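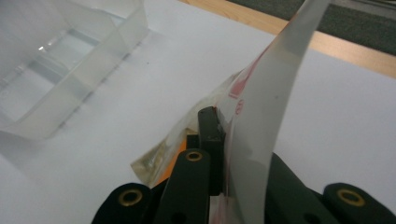

Lirkadeck examples group - notes of the meeting held at Cukside, 20/10/2021

Present: Paula Toma (chair), Kenza Nasr, Vasilică Pop, Tudor Voicu (notes). Apologies from Traian Voicu, who sends everyone his best wishes.

1. Last notes. Agreed, with thanks to Kenza for putting right the spelling of Modar throughout.

2. Where we are. Vasilică told us, with some well-earned pride, that we now have 351 examples recorded with the hand-held gripper, 35 of them with thin plastic bags. Paula thanked everybody warmly - she knows what an hour of it does to the wrist!

3. Bags. A good long talk about these. Kenza would like 100 more before the next training run, with a slower closing of the fingers and a short pause before lifting. Tudor wondered whether fumbled grasps should be kept. After a fair bit of to and fro it was agreed to keep them, but labelled separately.

4. Clear trays. Held over until Traian is back.

Actions: Vasilică to write up the labelling rule. Kenza to book the table for 3 more sessions in October. Paula to ring Modar about the storage bill.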